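Participants wanted for the Villora open day

Posted 1 November 2024 by the Lallow visits desk

Lallow is looking for adults to take part in an open day at our Murnalach building. You will watch our robot, Villora, do kitchen and table tasks, try a few of them yourself, and tell us what you think. No technical background is needed. People who have never been near a robot are very welcome.

The visit lasts three hours, with a break. We will run it in small groups, nine people to a group. Each group gets a short safety talk, a demonstration, and then time at the tables. Staff stay with you throughout and you can stop whenever you like. 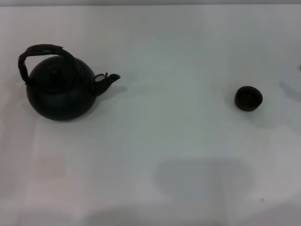
Most of the tasks are things you do at home without thinking: pouring, passing, setting down, clearing away. We ask you to do them at your normal speed and then watch Villora try the same thing. Some attempts will fail. Please don't help the robot unless a staff member asks you to – we need to see where it gets stuck.

You should be 18 or over, able to stand for short periods (chairs are available), and comfortable with being recorded on video. Bring a photo ID and wear closed shoes. Long necklaces and loose scarves have to come off at the door.

We pay a flat fee at the end of the visit and cover bus fare. Parking is in the Dhillon lot behind the building, entrance on the north side.

To apply, send your name, a phone number and the hours that suit you to the visits desk, with reference 1466 in the subject line. If you came to the October demonstration you can apply again – just say so in your message.

Comments (3)

potluck_dad: Is there a step-free way in from the Dhillon lot?

Lallow visits desk: Yes, use the side door and ring the bell. The elevator is on your left.

greenmitten: Went in October. It was slower than I expected but the staff answered everything I asked. Bring a sweater.

Contact | © 2024 Lallow. All rights reserved. | Back to top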